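3. Putting up the nest camera box

The Sirum box is made for tits, sparrows and other small hole-nesting birds. Put it up before the end of winter if you can, as many pairs have chosen a site by April.

1. Pick a wall or trunk facing between north and east, out of the midday sun.

2. Hold the backplate at least 2 metres above the ground and mark both screw holes.

3. Fix the plate with the screws supplied. On a living tree, use the strap instead.

4. Hang the box on the plate and push down until it clicks. It should tilt forward very slightly so that rain runs off the lid.

Note: the standard entrance is for small tits. For house sparrows, fit the larger Ferkix ring from the accessory bag.

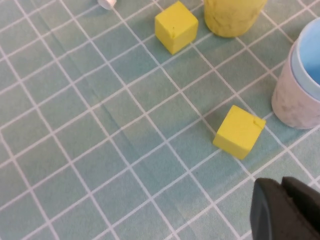 5. Feed the cable out through the slot at the back – never through the entrance hole.

6. Plug the cable into the receiver indoors and wait for the green light. If it stays red after 3 minutes, see section 7.

Caution: do not open the lid once nest building has started. Disturbed birds may desert their eggs, and in many places it is an offence to interfere with a nest in use.

Clean the box in autumn, after the last brood has left. Use boiling water only, and let the wood dry fully before closing the lid. Spare rings and straps are listed on page 38.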